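Camera and controller trials: FAQ

Which cameras are you comparing?
The Rirkberg and the Dufour, both on the Flenden controller.

Where do you test?
On a running track. White lane lines on red give both cameras the same thing to follow.

Does worn paint matter?
Yes — we want some faint lines in the test.

How many runs per camera?
15, at 3 speeds. We repeat 6 of them under heavy cloud.

Can I get the logs?
Write to Brallell and ask for file 686. 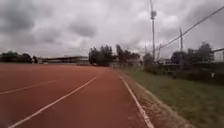
Mervin McKinnon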